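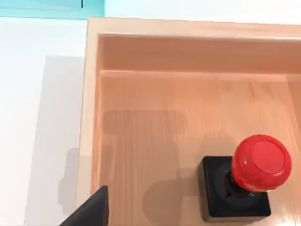

BENDBRIDGE, January 2024

I've been living with Dratus for most of the winter, and I still catch myself leaning toward the monitor like I can reach in and help. If you haven't run into it, Dratus is a practice package for robot arms. You pay for a license, download a simulated tabletop and a pile of chores, and then you drive the arms yourself or let your own software have a go. No shipping crate, no bolts in the floor, no bruised knuckles. It comes from Qin, a small outfit with an office in Busmont, and they lent me a full license for this piece.

The furniture in the tabletop set is plain stuff: a white table, a wooden tray, a turquoise shelf, a book. Then there's the emergency stop button, a big red mushroom cap on a black base, and I love it. It's a prop like everything else, so you can pick it up and put it somewhere silly, and I have done that far too many times.

Setup took me one evening and 2 pots of coffee. The installer is fine, the license key is fussy (it hates a trailing space - ask me how I know), and the first load is long enough to go feed the cat. After that it behaves. You get 143 chores in the full package, sorted into 6 levels, and the first level is mostly a matter of learning where your fingers are.
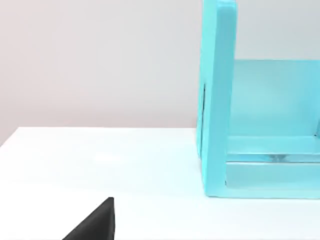
That part is harder than it sounds! My first night I kept stopping short of things, because judging depth on a flat monitor is a skill and I didn't have it. I'd creep forward, close the gripper on nothing, back up and try again. The shadows helped a lot once I started paying attention to them. By the end of the week I was switching between camera views without thinking, and the close ones had become my favorites for anything fiddly.

What you're really buying, I think, is the restart key. Drop something, hit the key, and you're back at the beginning with everything in its place. I used to spend whole afternoons at a real bench crawling after parts under the radiator, so this felt like a holiday.
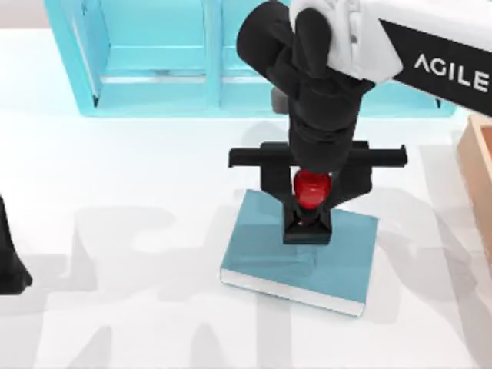

The chores get wordier as you climb. Level three starts asking for one thing on top of another, and there the scoring annoyed me. It wants the object let go and sitting still before it hands over the points, and it gives you no hint about how long "still" lasts. I asked Qin, and they told me a clearer timer is planned for July. Fine, but I'd have liked it now.

Would I pay for it? For a classroom or a small shop that's thinking about buying arms, yes, and I'd start with the smaller package. If you already have a real bench and the patience to go with it, try the free trial first and skip straight to level three.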